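Bitport opens collection room in Tollavden to teach robots the handling of everyday goods

TOLLAVDEN, May 31, 2020 - Bitport, a developer of software for service robots, informs that its new collection room in Tollavden is now in regular operation. In this room, trained operators guide a robot arm by hand controls through simple household tasks. Each task is recorded from start to end and becomes one example for Plullenar, the learning system of the company.

The room has 4 work stations, and the operators have recorded 66 different tasks during May. Every task is repeated up to 200 times, with the goods placed in another position each time. The first group of tasks is dedicated to food: snack bags, fruit, boxes and small bottles, which the arm must pick up from furniture of normal height.

"A bag of chips is a difficult object for a robot," explains Joana Carrilho, head of data at Bitport. "It has no fixed shape, and it changes when the fingers close. We prefer to show this many times to the system than to write a rule for it."
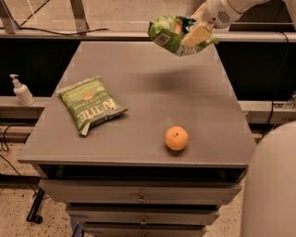 A robot arm holds a bag of potato chips over a gray chest of drawers, with a second bag and an orange on the top.

The operators also keep the attempts in which the object falls or the grip is wrong. These are marked by a reviewer and stored separately, so that Plullenar can learn the difference between a good grip and a bad one. Afonso Sampaio, who leads the operator team, says that a new operator needs 105 practice attempts before his or her recordings are accepted.

The furniture for the stations was supplied by Cardoso, a partner of Bitport in this project. In the next phase, the tasks will include the opening and closing of drawers and the putting away of goods inside them.

Research groups who wish to receive a sample of the recordings can write to the company until the end of the summer.

Press contact: Leonor Azevedo, Bitport, Tollavden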